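Sorting laundry with two arms: writing the task sequencer

Part 3 of the Voyle notes. Last time we got both arms moving from the same clock, and I promised we'd do the fun bit next, so let's get into it. By the end of this page you'll have a small sequencer that decides which arm picks what, when each one is allowed to move, and what to do when a grasp goes wrong (and it will, cloth is horrible).

I'm assuming you've got the Pakside driver running and can jog both arms from the keyboard. If the left arm still drifts when you let go of the key, go back to part 2 and redo the gravity settings first. I skipped that once and spent a whole evening blaming my planner.

Before you start

You'll want Voyle 7 or later. Earlier versions will load the files but they ignore the hold setting without telling you, so you get a perfectly happy log and a sock on the floor. You'll also need the segmentation model from part 1, or any model that gives you one mask per item along with a colour label.

Step 1: Make a list of items, and keep it dull

My first go had a lovely big scene graph with every fold and every contact in it. I threw it away. What the sequencer needs is a flat list, one entry per item, with these fields:

id
colour
mask_area
grasp_point
state (free, claimed, held, placed, lost)

The state field does nearly all the work. An item can only go from free to claimed, then from claimed to held, then to placed. Anything odd sends it to lost, and a lost item goes back to free the next time the camera finds it. Write the allowed changes down in one table and have a single function check it – don't scatter the checks about the code, or you'll be hunting them for weeks.

Step 2: Let each arm claim an item

When an arm is idle, it asks for the nearest free item on its own side. If there isn't one, it may ask for something on the other side, but only when the other arm is idle too. The call is short:

item = claim(arm="left", side="left", fallback=True)

Claiming has to be atomic. Put a lock round it, even if you're sure you don't need one. Both arms finishing at the same moment sounds rare and it really isn't, given that we've gone to all that trouble to run them off one clock!

Step 3: Choose a grasp point that suits cloth

The middle of the mask is a decent start for a crumpled item and a rotten one for something spread flat. I use the highest point in the depth map inside the mask, then nudge it inwards by 9 mm so the fingers don't close on an edge. Bunched-up cloth nearly always has a ridge somewhere, and the ridge is what you want.

Big white things need a bit of extra care. A duvet or a pillow will happily fill a corner of the image, and the depth map goes patchy on it, so you get grasp points floating in mid-air. I cap mask_area and mark anything over the cap as background. The arms can still reach over it, they just won't try to claim it.

Step 4: Hold both, then release one at a time

Now for the part that makes it look clever. Each arm closes, lifts a little and then waits in a hold state until the sequencer gives it a release slot. Only one arm gets a slot at a time, which keeps the two wrists from meeting over the basket.

hold_timeout = 30
release_order = "first_held"

The timeout is in seconds. If an arm has been holding for longer than that, it puts the item back down where it found it and marks it free.

To try this on its own, give each arm one item in a different colour and leave the release slots switched off. I use black for the left and teal for the right, mostly because the colour labels are hard to mix up when I'm reading the log. Both entries should go to held and stay there until the timeout.
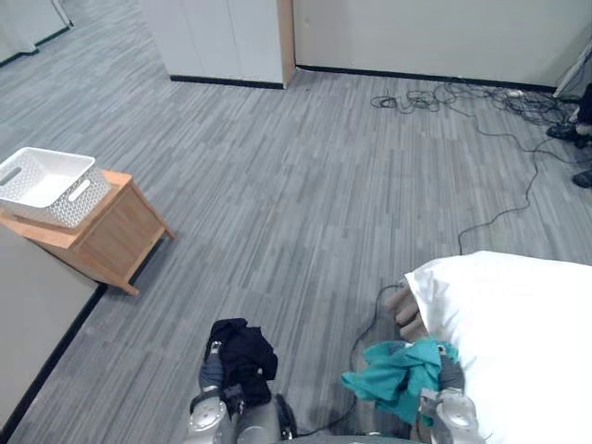
Step 5: Check that you're holding what you think you're holding

Finger width alone isn't enough. A thin cloth and an empty gripper can read almost the same, so I compare the colour inside a small window at the fingertips with the colour of the claimed item. If they don't match for 6 readings in a row, the item is lost and the arm opens.

Watch out for black. My gripper pads are dark and so is the black cloth, and the check passed every single time, cloth or no cloth. I now mask the pads out using the gripper model that comes with Okport. It's slower, but not so much that I've minded.

Step 6: Keep the cables out of the item list

Thin dark cables on a carpet get picked up as cloth far more often than I'd like, and a striped carpet doesn't help. Two filters sorted most of it for me. One drops any mask that's much longer than it is wide. The other drops masks that touch the edge of the image and stay thin all the way along. A cable that curls up next to a cloth can still sneak through as part of that cloth's mask, so run a small erosion over each mask before you pick the grasp point.

If you've got a Forness hand camera, there's a preset called thin_reject that does the first filter for you. Mine was set a bit too keen and threw away a sleeve.

Next part is placing into the basket, including finding the rim when there's already something draped over it.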